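Search reviews Enter keyword Go

Levano ribbed cleaning cloths, pack of two 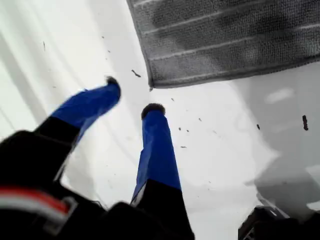 The gray Levano on a white top, crumbs still to go.

I bought these at the Anthorpe store in December to replace a drawer full of old T-shirt rags, and I'm so glad I did! The loops are tiny and dense, with light stripes running across, and they grab crumbs instead of pushing them along the counter. Coffee grounds, burnt toast bits, the black stuff that falls off the stove grates — one slow pass and a shake over the sink.

They're nice and big too, and they lie flat when you spread them out (my last ones curled up like potato chips after a month). I've put mine through 50 washes and they are still soft. Skip the fabric softener, it makes them slide around.

Small gripes: the hem sheds a bit of thread at the corner, so I snip it. And dark gray hides stains so well that I forget to wash them. For glass I still reach for my thin Wirnesetti, as the Levano leaves a little lint on mirrors. For counters and tables, though, I love it and I'm getting another pack for my mother.

Ustyna Antoniuk

Last updated 11/10/99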